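Gorncombe's Overnight Sailing Returns, at a Price

The Jillent, the converted ferry that used to run day trips out of Gorncombe harbor, will take overnight guests again from July, its operator Rolus announced on 28th January. The company is calling it a "floating hotel." Anyone who sailed on her before the refit may want to see the cabins first.

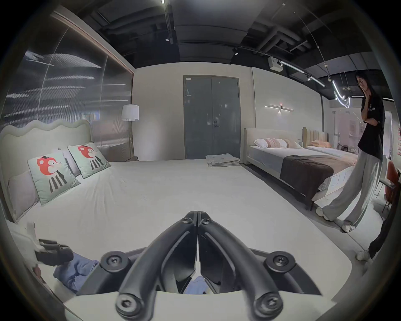
Rolus says comfort is where most of the money went, and its brochure spends four pages on sleep. There are promises of deep mattresses and hotel linen, but no cabin measurements. A big bed with a cream upholstered headboard, scalloped along the top, is easy enough to fit into a bedroom on land. Getting one down the Jillent's stairs is another matter, and the company would not say how wide the bunks will be.

The route is also thinner than it sounds. Guests board at 6 in the evening, cross to Yap Point, anchor there and are back at the quay by 10 the next morning. That leaves about four hours of daylight on the water, even in midsummer. Dinner is included. Drinks, kayak rental and the guided seal watch are not.

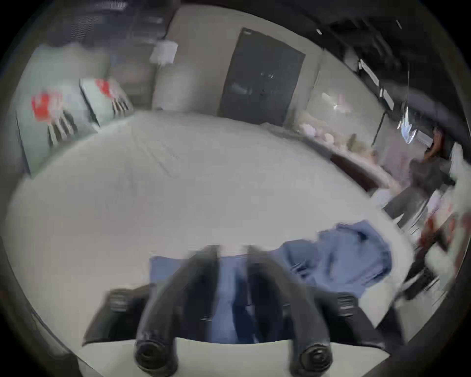

Rolus puts the top fare at $1,678 for a cabin for two. Ghazala Gilani, who books group trips from Gorncombe, has yet to put any of her customers on the list.

"I'd like it to work – we could use the business," she said. "But they told us the same things last time, and then they canceled half the sailings for wind."
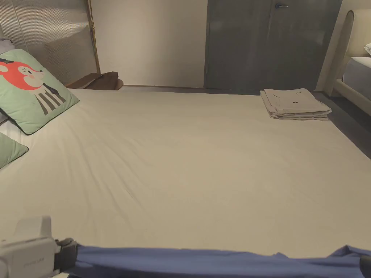
On that point the new terms are not much help. Rolus may cancel up to six hours before boarding, and it offers a credit for a later date in place of a refund. The credit runs out at the end of the season. Booking opens next month, with full payment due up front.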